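Care of the Hand-Held Gripper Pair at the Dastby Station

2020-05-16

The folding station at Dastby has been in regular use since September, and the maintenance procedure has now settled enough to be recorded. This entry concerns the two white hand-held grippers and the surface on which they are used. The arm cell at Lomness, which receives the folding data, is maintained under a separate schedule.

Each session begins with the jaws. They are wiped with a lint-free cloth and opened and closed through their full travel 31 times. The travel reading is then compared with the figure in the Skidum log. A difference of more than 2 millimeters between the devices requires recalibration before any garment is handled. Fine lint collects at the jaw pivot and is the usual cause of a difference. It should be removed with a dry brush, and compressed air should not be used, as it drives fiber into the housing.

The covering is then drawn smooth and the day's garments are set out. Dark cotton remains the most demanding material, owing to the quantity of fiber it sheds. 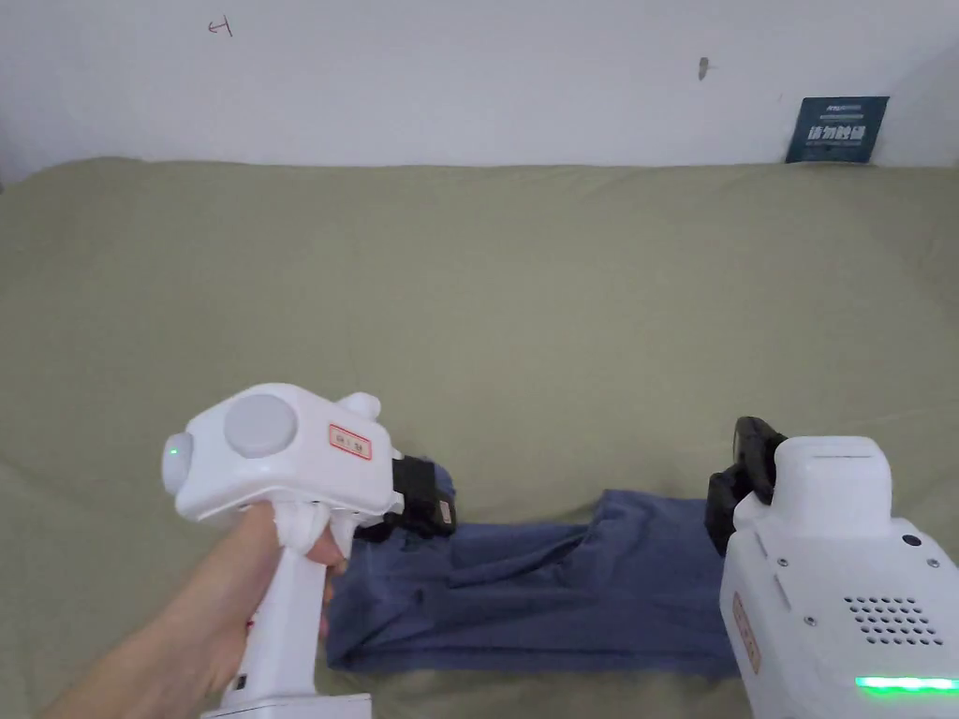

The ventilation holes require separate attention. They are inspected every eight sessions under a hand lamp, and any visible fiber is lifted out with tweezers. The casing screws are checked at the same interval with the small Jansen driver kept in the station drawer. They should be snug and no more. One housing was cracked last winter by overtightening, and the replacement took most of a month to arrive.

Jaw pads are replaced after 580 folds, whether or not wear can be seen. An earlier practice of waiting for visible wear was discontinued when the log showed a steady rise in dropped sleeves well before the pads looked worn. Both devices receive new pads on the same day. A new pad paired with an old one produces an uneven grip, and the operator tends to correct for it without noticing.

After a pad change, one short-sleeved shirt is laid out flat and folded slowly as a trial. The operator watches for slipping at the collar and the sleeve seams, where the cloth is thickest.

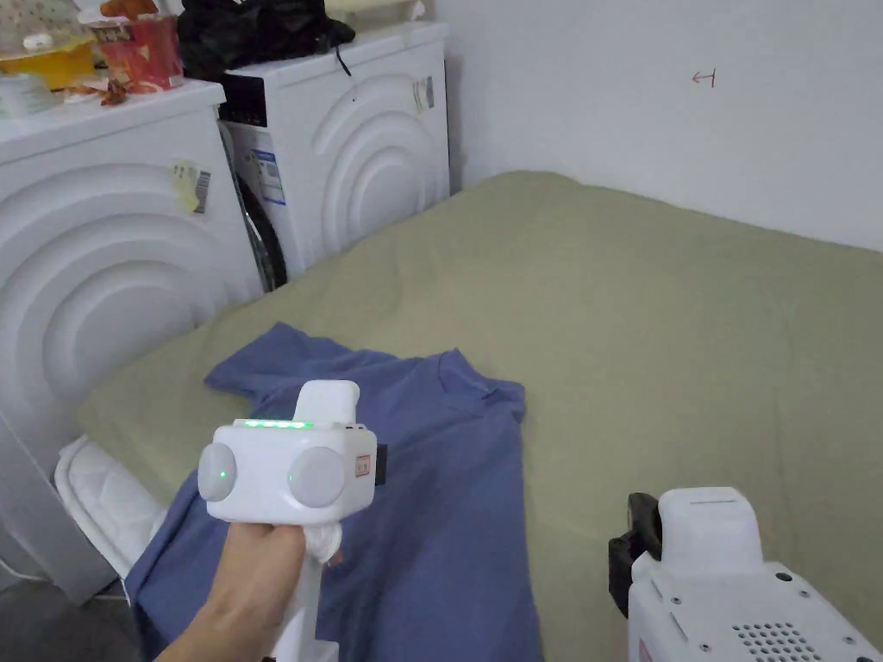

A blue T-shirt spread on the green sheet, with the left gripper held upright over it.

If the trial is satisfactory, the pad count is reset in the log and normal work resumes. If the cloth slips, the pads are reseated once and the trial is repeated. A second failure is entered as a fault, and the pair is withdrawn until both devices have been examined on the bench.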